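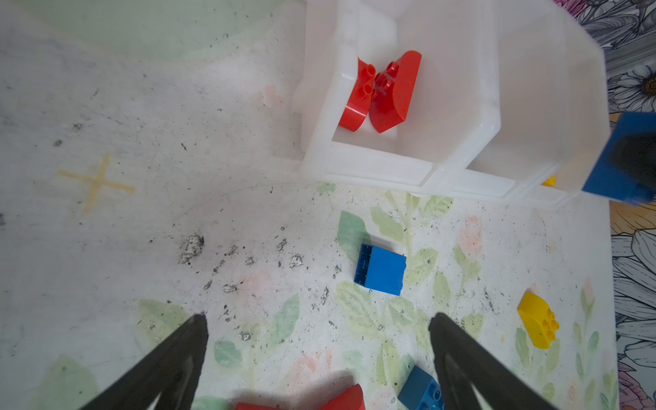
*Wrist view, block-sorting bench. Reds go in the left bin. Blue, yellow and a couple more reds still to do.*

# Two fingers, one box of blocks

Fetirport, April 2023. Third floor, no elevator, smell of solder and somebody's soup. Shota Wada has his sleeves rolled up and is swearing softly at a toy brick.

Well, at a gripper. The brick is innocent. Curved on one side, studs on the other, made for a four-year-old's hand, and it has now slid out of three sets of very expensive fingers before lunch.

"Again," says Zlata Maksymiv from behind the laptop. Doesn't look up.

Again it is.

The shop is trying out grippers. Two candidates, one arm, one wrist camera, and a job which sounds like nothing: take blocks off a table, put them in a divided plastic container by color. They've given themselves until May to choose. The winner goes on 10 arms at a parts-kitting customer up the coast, so a bad pick is a bad pick 10 times over, and Wada is the one who'd have to drive up and swap them.

First candidate, the Golard. Electric, parallel, stiff as a gate. Closes square, closes fast, does exactly what the number says. Second, the Wundix. Slower, softer in the joints, fingers that give a little if they meet something they weren't expecting. Costs more. Maksymiv likes the Golard. Wada likes the Wundix. They have had this argument in the car.

## The curved ones

Straight blocks are easy. Both grippers, either end, fine. You could do it with salad tongs.

The curved-top ones are where it gets interesting. Lying on its flat side, one of these gives a stiff finger a good face and a bad face. Pinch the slope and it squirts. Wada has a word for this in Japanese and won't translate it. The Golard squirts a lot on anything that has rolled onto its side, unless the wrist comes round first to find the two parallel faces. Which it can do. It just takes time, and the camera has to work out which way the studs are pointing.

The Wundix just sort of... leans into it. Fingers touch, one gives, the other follows, up it comes. Crooked, often. Hanging by a corner. But up.

"Crooked is not picked," says Maksymiv.

"Crooked is in the bin," says Wada.

And there's the whole disagreement. If the job is a bin, crooked is fine. If the customer ever wants parts laid out in a tray facing one way, and customers always end up wanting that, crooked is a phone call.

## What the camera gets

Small thing, mounted at the wrist, looking out past the fingers. Cheap. Maite Toledo picked it and defends it like family. She's the vision side here, in three afternoons a week, the rest of the time she teaches.

Her point is that the wrist view is the honest one. An overhead camera sees a nice tidy map and then the arm comes in and blocks the lot. From the wrist you lose the big picture but you get the last few inches, and those are where the picks go wrong. The price is that the fingers are always in the way. A block right down between the tips, you only see part of it. She has the software remember where things were on the approach and trust that for the last bit of travel. Mostly works.

She also refuses to let anybody give her a plain gray table. The worktop has leaves and pink flowers printed on it, faded, and there's a daisy pattern beyond the edge that's louder still. Crumbs and grit too. Early on, her color threshold went after a printed flower on the table with total confidence. Closed on it. Lifted nothing, carried the nothing to the bin, opened. Logged as a success! That was a bad hour.

So now the fingers report their width after closing, and if they've shut all the way it's a miss, whatever the camera thinks. Both grippers can do this. The Golard's reading is cleaner. Point to Maksymiv, who writes it on the whiteboard, underlined.

## The container problem

Half the trouble isn't the picking at all. It's the box.

Translucent white, compartments, rounded inside corners. Toledo hates it (light goes through the walls, edges come and go). Wada hates it because open fingers need room, and the square bin for the reds is not generous. Once there's a red block or two leaning in there, the next one has to be dropped from higher up, or it knocks the others. Drop too high, it bounces out.

They have tried a slow release. They have tried a tilt, letting it slide down one wall. Fedir Palamarchuk, who builds the fixtures, has offered twice to machine a bigger box and been told no twice. The customer's boxes are small. Test with small.

"You could just move the box closer," he says. Silence. They move the box closer. It helps quite a bit, actualy.

## Fingertips

Palamarchuk's real contribution is a drawer of tips. Blunt, pointed, ribbed, rubbered, one pair dipped in something from a bike shop. Swapping takes a hex key and some patience. The matte black blunt ones are on most days, a compromise that no one loves. The pointed pair gets in beside a neighbor better but marks the plastic. The bike-shop pair was brilliant until it got grit on it, then it was sandpaper, then it was nothing.

He wants the tips judged separately from the grippers. Fair enough. But every tip on every gripper on every block shape, that's a lot of afternoons, and the plan is already for 1000 picks each. They're nowhere near. Maksymiv has the log open and angles the screen away when I lean in.

## Meanwhile, the controller

Same controller for both, a Nechyporuk, bought used. Good on paths. Fussy about talking to anything it didn't come with. The Golard plugged in and went. The Wundix took Yupin Nakpan 9 days, most of it spent on one timeout value burried in a menu, and she would like that counted in the comparison. She would like it counted quite heavily.

"Integration is part of the price," she says. Wada says you only pay it once. She says she is the one who paid it.

Late in the afternoon they run the Wundix on a fresh scatter. Arm goes down over a yellow curved one, tipped on its side, the awkward kind. Fingers touch. One gives. It comes up crooked, swings across, catches the rim of the box and drops in the wrong compartment.

Wada says that's the box. Maksymiv types something.

They set it out again.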